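Suivi d'intervention – Résidence Grolham
Objet : chambre 9, téléphone fixe muet et table de chevet bancale
Demande ouverte par : Nerea Pastor, accueil
Priorité : normale
État : en attente de pièce

Message initial

Bonjour, la cliente de la 9 me signale deux choses. Le téléphone de chevet ne donne pas de tonalité, elle a dû descendre pour demander son réveil. Et la table sur laquelle il est posé bouge quand on s'appuie dessus. C'est la table ronde en bois, côté mur, entre la tête de lit grise et l'angle. La chambre est libre à partir de 11 h et reste bloquée jusqu'à demain midi. Merci de me dire si je peux la relouer ensuite. N. Pastor

Technique, 11 h 20

Pris en charge. J'ai commencé par le téléphone. Combiné décroché : aucun son, ni tonalité ni souffle. Appel du poste depuis l'accueil : ça sonne dans l'écouteur côté accueil, rien dans la chambre. Les touches répondent normalement sous le doigt, aucune n'est coincée. J'ai raccroché correctement et réessayé trois fois, même résultat.

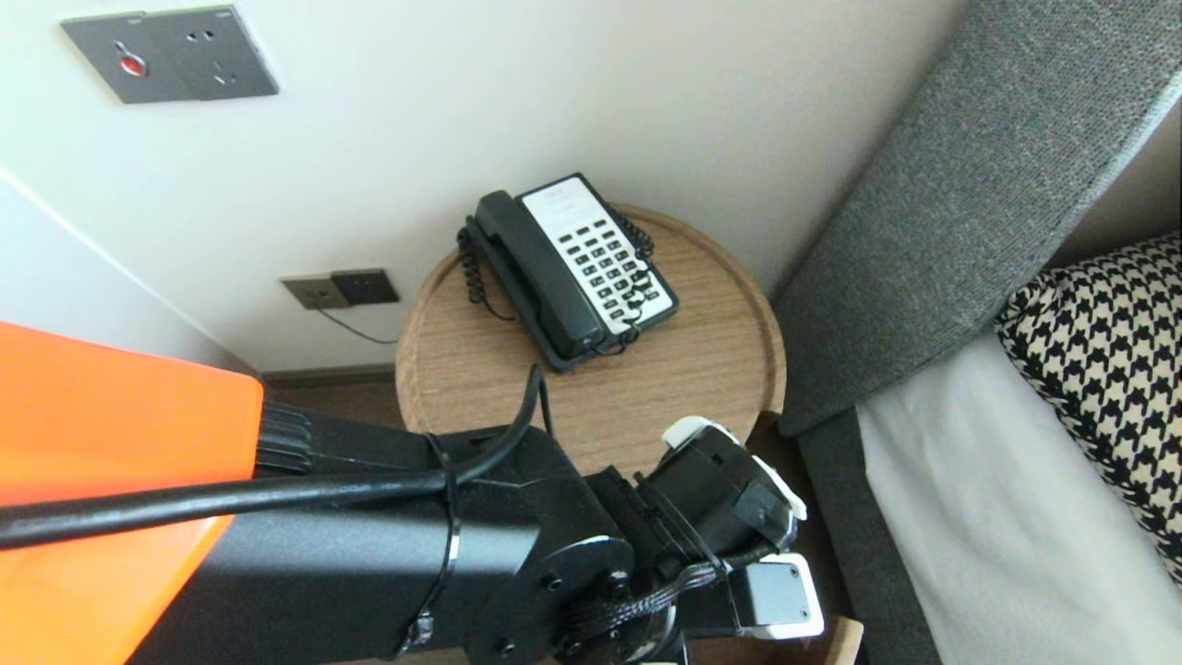 Le poste est un modèle filaire simple, sans alimentation séparée, donc pas de bloc secteur à soupçonner. Restent le cordon spiralé du combiné, le cordon de ligne, la prise et le poste lui-même. J'ai échangé le cordon du combiné avec celui de la 6. Pas de changement. Le cordon de la 9 monté sur le poste de la 6 fonctionne, donc il est bon. Chacun a retrouvé son cordon d'origine.

Technique, 11 h 45

Poste de la 6 branché dans la 9 : muet aussi. Poste de la 9 branché dans la 6 : tonalité immédiate, appel vers l'accueil correct, sonnerie correcte. Le poste est donc hors de cause. Je l'ai remis en place sur sa table.

Accueil, 11 h 50

Est-ce que ça peut venir du standard ? On a eu le cas en juillet avec deux chambres du même couloir. N. Pastor

Technique, 12 h 10

J'ai vérifié au répartiteur. La paire de la 9 est bien serrée et j'ai la tonalité au départ. Le défaut est entre le répartiteur et la chambre, ou dans la prise. Je commence par la prise, l'accès est plus facile en tirant un peu la table. Le bouton rouge au mur et la prise électrique à côté n'ont pas été touchés.
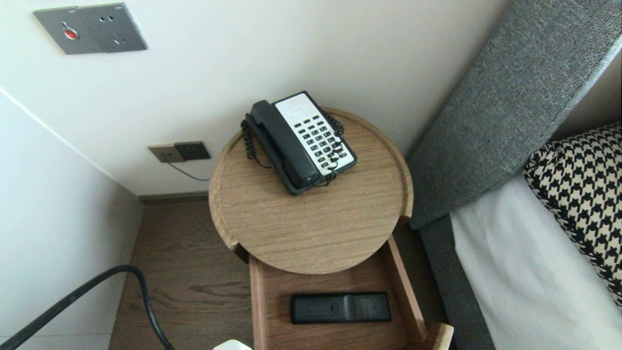
Prise démontée après repérage des fils. Un des deux conducteurs était cassé au ras de la vis, il tenait encore par la gaine. Recoupé, dénudé, resserré. Tonalité revenue. Appel entrant et appel sortant testés, puis un appel de 5 minutes vers l'accueil sans coupure ni grésillement. J'ai laissé un peu plus de mou au cordon pour qu'il ne tire plus sur la plaque quand on déplace la table.

Partie téléphone : terminée.

Technique, 14 h 05

Reprise pour la table. C'est une Borkska, plateau rond à rebord avec un casier ouvert en dessous. J'ai d'abord vérifié le sol à la règle, il est plan à cet endroit. Table déplacée de 300 mm vers le centre de la pièce : elle bouge de la même façon. Le problème vient bien de la table.

Le plateau lui-même ne présente pas de jeu. En appuyant sur le bord côté lit, c'est le bas qui travaille. J'ai contrôlé les assemblages un par un, table vidée.

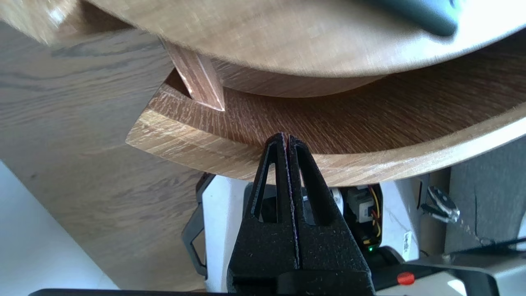 Un montant a pris du jeu. La vis tourne dans le vide, le filetage dans le bois est fatigué. Les autres sont restés fermes après un quart de tour. J'ai essayé une vis de même diamètre et un peu plus longue prise dans le stock Garrido : elle accroche au début puis lâche avant le serrage complet. Je ne veux pas monter en diamètre, le bois est étroit et risque de fendre.

Accueil, 14 h 20

On peut la coller ? J'aurais besoin de la chambre pour demain soir au plus tard. N. Pastor

Technique, 14 h 35

Colle seule, non. Ça tiendrait quelque temps et il faudrait tout casser pour reprendre l'assemblage ensuite. Je préfère mettre un insert fileté. J'en ai demandé six à Vornen pour en garder en réserve, il y a la même table dans les chambres voisines. Livraison annoncée demain avant 10 h.
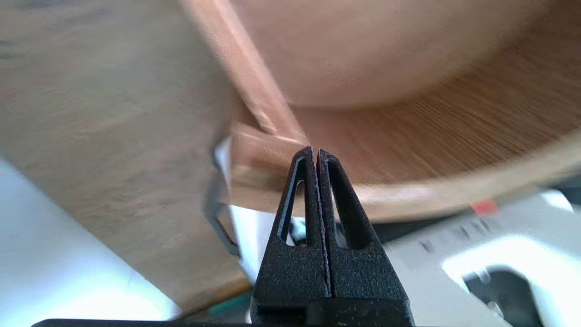

Pour la pose, prévoir de percer au diamètre de l'insert, avec une butée sur la mèche pour ne pas traverser. Aspirer les copeaux, visser l'insert à la main, remonter sans forcer et serrer table debout, sur sol plan. Il faut compter une demi-heure, sans temps de séchage.

Technique, 16 h 00

Insert non reçu, normal. Consigne pour le ménage : ne pas s'appuyer sur la table et ne pas la tirer par le plateau. La télécommande doit être rangée dans le casier du bas après le passage.

Accueil, 16 h 10

Bien noté, je garde la chambre bloquée jusqu'à demain midi et je préviens l'étage. Pouvez-vous regarder aussi la table de la 5 quand vous aurez les pièces ? Pas de plainte pour l'instant, mais elles ont été achetées en même temps. N. Pastor

Technique, 16 h 15

Oui, je passe à la 5 juste après la 9. Ticket laissé ouvert pour la table.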